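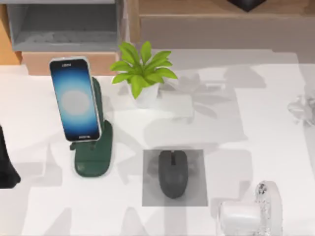
Most snake-keeping guides want you to buy a smart hygrometer before you've even picked an enclosure. I'd hold off. The Grastine unit I tried read 5 degrees warmer than a plain probe thermometer sitting beside it, and its app cheerfully told me everything was fine. A phone propped in a stand like the dark green one is handy for a timer and your notes, but I wouldn't let it decide when the heat goes on.

Checking a warm end properly

Tape the probe at the height where the snake lies. Leave it for three hours with the lid shut, then write down the reading. Repeat at the cool end. If the thermostat disagrees, believe the probe.

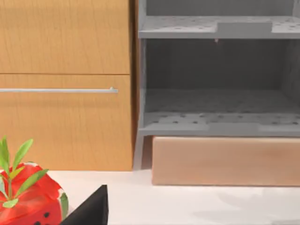
Escapes get blamed on clever snakes, when the usual culprit is a door that doesn't close. Kimutai Mwaipopo swears by converted cupboards, and I remain unconvinced. Wooden fronts with a long metal bar handle look tidy, but a handle isn't a lock, and the seam between two panels is the first place I'd check for a gap. Fit a proper latch, then run a strip of paper along every join. If it slides through, keep working.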